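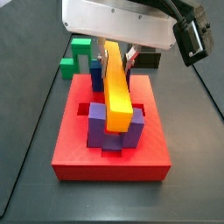
Faveck Families Ask for Outside Review of Missing Soldier Searches

FAVECK, 18th December – The Carrillo Military Families Association has asked for an outside review of how the Brustano Army post responds when a soldier is reported missing. The request was delivered to the post's command office this morning with 2,070 signatures, 386 of them from people who live on post.

The association wants the review to cover three matters: how soon relatives are called, when local police are brought in, and who decides that a soldier is absent without leave. Under current post practice, a unit may wait up to two days before it contacts the next of kin. The association says that is too long and wants the call made on the first day.

Almost 1,000 people attended a public meeting on the subject in November at the Jarasa fairgrounds. Several families said they had heard about a search from friends before they heard from the unit.
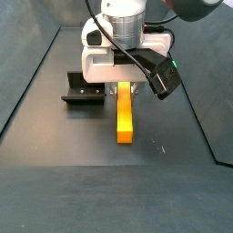

The Brustano command office said in a written reply that it had received the petition and would answer it in full after the holidays. It said unit leaders already have the authority to call relatives sooner – and that many do – but that it was open to putting a firm time limit in writing.

The association has also asked that each family be given one contact person for as long as a search lasts, including weekends, and a written summary when it ends.

Copies of the petition are available at the association's office in Faveck. The office is closed next week and reopens after New Year's Day. Press questions may be left at the front desk.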